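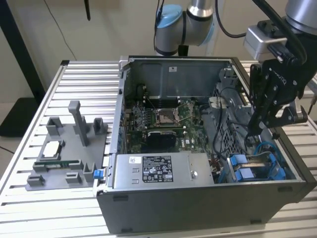
Figure 1. The Brorport cell, with the gripper over the drive bay of an opened desktop computer and the parts fixture to the left of the case.

Wimow: Disassembly Planning and Perception Software
Progress report to the programme office, period ending June

1. Summary
Work in this period concentrated on the planner and on the perception service that supplies it. Both are now running at Brorport on the same release. Work package 2 is complete except for its documentation. Work package 3 is behind schedule, for the reasons given in section 4.

2. Perception
The part detector was retrained on 700 labelled views of opened desktop cases, of which 300 were recorded in this period. Memory modules, processor sockets and power supplies are found reliably. Cables remain the weakest class. Where a bundle lies across a drive bay, the detector tends to report several short pieces, and the planner then treats the space between them as free. A cable mask is now passed to the planner as a single keep-out region. This is cautious and blocks some grasps that would be safe.

3. Planning and control
The task planner, Memine, now reads the layout of the parts fixture from a configuration file. Previously, every change to the fixture required a new build. The placing routine for memory modules has been rewritten to use wrist camera feedback during the final approach. The force limit on insertion is set per part and is written to the log with each attempt.

The regression suite has grown to 49 recorded tasks, all of which are replayed in simulation before a release is accepted. Two faults in the recovery behaviour were found in this way and corrected.

4. Delays and risks
The calibration tool from Oshima was delivered later than agreed, and its output format differed from the specification. A converter has been written. Trials on drive removal were postponed as a result and have been moved to the next period. No change to the budget is requested.

5. Next period
Drive removal trials at Brorport
A less restrictive treatment of cables in the planner
Operator documentation for work package 2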